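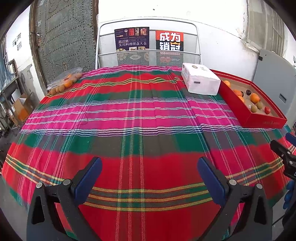
Fruit table at the Prumwood open day, gripper open.

Review: Oveo hand-held gripper, tried at Prumwood, Brurport
September 11, 2019

Prumwood opened its workshop in Brurport to the public for an afternoon at the end of August. The main thing on show was the Oveo, a gripper you hold and work yourself while a camera mounted on it records what the fingers are doing. The recordings are then used to teach a robot arm the same job. I had a good go with it, watched other people use it, and stayed for the talk at the end. I paid nothing to get in and Prumwood did not ask to see this review before it went up.

I run a small packing business and I have no background in robotics. I went because we pack mixed produce boxes, and every machine I have been offered so far wants all the fruit to be the same size. If you are a researcher looking for bench figures you will want a different review.

What it is

The Oveo is a handle with a trigger and two fingers at the front. The fingers are black plastic frames with a triangular cut-out, and each has a dark navy rubber pad on its inner face. The joints are held with round silver screws that you can get at with an ordinary screwdriver. I liked that. A lot of equipment I have bought over the years has been glued shut or put together with some odd fastener that needs a tool from the maker.

Squeeze the trigger and the fingers close. Let go and they open. There is no motor in the hand-held version, so all of the force comes from you. The camera looks forward over the fingers, and the footage goes on to a memory card in the base of the handle. The battery only has to run the camera. Prumwood says to expect 4 hours from a charge. The one I used had been on since the doors opened and did not need changing while I was there, but I did not time it.

The frames flex. When the pad meets something round, the finger bends in a little and wraps part of the way round it. This is the feature the whole thing is sold on and it does work. With a stiff pair of tongs an orange tends to shoot out sideways if you catch it above or below the middle. With these I could take hold of it badly and still lift it.

The demonstration

The tables were set out with everyday things, some of them kitchen things and some from the office. The fruit table was the one I spent my time at. It had a plaid cloth over it in red, pink and green, and on it were a clear plastic bag of small orange fruits, a box of tissues, and an open red box with oranges, kiwis and a few other fruits in it. A white mesh rack with a couple of books stood behind. The job was to move fruit between the bag and the box, in either direction, without bruising it or dragging the cloth.

Li-hua Cheung ran the table. She works on the training side at Prumwood and she explained things clearly and kept the queue moving. Her instructions were short. Hold the handle level, come down from above, stop before you touch, close, then lift straight up. She told us to go at the speed we would want the robot to go, which for most of us meant slowing down a lot.

She also said the patterned cloth was a deliberate choice. If all the recordings are made on a plain white table, the arm can struggle as soon as it is put to work on anything else. I asked whether that meant I would have to record on our own benches, and she said yes, and under our own lights too, and at different times of day if we had windows. I had not thought about any of that before I went.

How it handles

It took me a few minutes to stop looking at my hand and start looking at the pads. After that it was easy enough. Oranges were the simplest. They are firm, the skin gives the rubber something to hold, and they are a good size for the opening.

Kiwis were also fine, though they turn in the grip if you pick them up nearer one end. The plum needed more care. The rubber is fairly soft but it is still possible to squeeze too hard, and through the trigger you do not feel very much. I would call this the main weakness of the tool. Your own fingers tell you straight away when a plum is ripe. With the Oveo you have to watch the skin and guess.

The tomato was small and I dropped it more often than anything else. The pads meet at the tips first, and if the tomato sits low between them it slips down through the gap. Li-hua Cheung showed me how to tilt the handle so that one pad goes underneath slightly, and I managed it after that. She did say that a trick like this has to be shown to the arm many times before it picks it up.

Getting fruit out of the bag was the hardest part of the afternoon. Clear plastic clings to the pads, and it is easy to pinch the bag along with the fruit. When I did get one free it came out cleanly. I would not choose to start a project with bags in it.

Using a pair

You can work with one gripper or with one in each hand. I tried both ways. For anything loose in a box, one is enough and much less tiring. The pair comes into its own when something has to be held still, such as the mouth of a bag or the flap of a carton, while the other gripper reaches in.

Using two takes practice. I kept knocking them together, and I was told that everybody does so at first. People who play an instrument or do a lot of sewing seemed to pick it up sooner than I did.

Comfort

The handle is a plain shape and suits either hand. I have large hands and found the trigger a bit short, so that my third finger was half on and half off it. A woman beside me in the queue had the reverse complaint and could not close it fully without shifting her grip. An adjustable trigger would sort out both of us. I asked, and there isn't one at present.

The weight sits forward because of the camera. For a short session this does not matter. By the end of mine my wrist was sore, and I would not ask a member of staff to do it for a full shift. Short turns with a change of person would be sensible.

I would also suggest thin gloves. The rubber marks easily, and if you are handling fruit you will be wiping it down often. The pads come off for washing, two screws a side on the ones I was shown, and went back on without any trouble.

Checking the recordings

Prumwood had a screen set up where you could watch your own attempts played back. It was useful and a bit humbling. I could see where I had hovered, changed my mind and come in again from a different side. Those attempts are marked as poor and left out, or kept and labelled, depending on what the customer wants.

The software for sorting through them is made by a separate firm called Ho. It is plain to look at. You watch a clip, mark where the pick starts and where it ends, and go on to the next. I found the buttons too small and the labels abbreviated in a way that meant nothing to me. You can change the labels in the settings. I would have liked a way to undo more than the last step.

How many recordings do you need? The answer I was given was 200 good ones for a simple pick with one kind of fruit, and more for a mixed box. I take that as a rough guide from a firm that wants my business, but it was lower than I had feared.

The arm itself

At the end of the talk they ran an arm that had been trained on recordings from the same type of gripper. It has the same fingers and pads fitted to its wrist, and a camera in the same place, so what it sees matches what was recorded. It moved oranges from a tray into a box. It was slow, slower than any of my packers on their worst morning. It missed once, stopped, backed off and picked the orange up on the next try without anyone stepping in.

I asked to see it do plums and was told it had not been trained on plums yet. I would rather hear that than watch a bad attempt, but it does mean I can't tell you how it copes with soft fruit.

Price

The hand-held Oveo is £300 with the camera, charger and one set of pads. Spare pads are extra. The Ho software is charged separately by the month, and the price depends on how much you record, so ask for a quote with your own numbers in it. The arm is another matter and costs a great deal more. You don't need to buy the arm to start recording, although there is little point in recording for long without a plan for one.

Good points

Flexible fingers that hold round fruit well
Ordinary screws, easy to take apart and clean
Quick to learn for single picks
Works in either hand

Bad points

Not much feel through the trigger
Trigger length does not suit everyone
Front-heavy after a while
Struggles with thin plastic bags and very small fruit

Would I buy one?

I have put my name down to borrow a pair from Prumwood for a trial on our own benches. If they had not offered a loan I would probably have bought a single gripper and started with oranges. For a business that only packs one product in one size, I think an ordinary machine would still do the job faster. For mixed boxes the Oveo is the first thing I have tried that seemed to have been made with the job in mind.

The next open day had not been fixed when I left. They keep a list at the front desk and will ring you. Parking is at the back of the building, and the sign for it is easy to miss if you come in from the Brurport side.

Related reviews
Folding packing bench, six months on
Carton tape dispensers compared
Thin work gloves for handling soft fruit
Is a second-hand conveyor worth the trouble?
Bench scales for small packing rooms
Anti-fatigue mats: what we kept and what we sent back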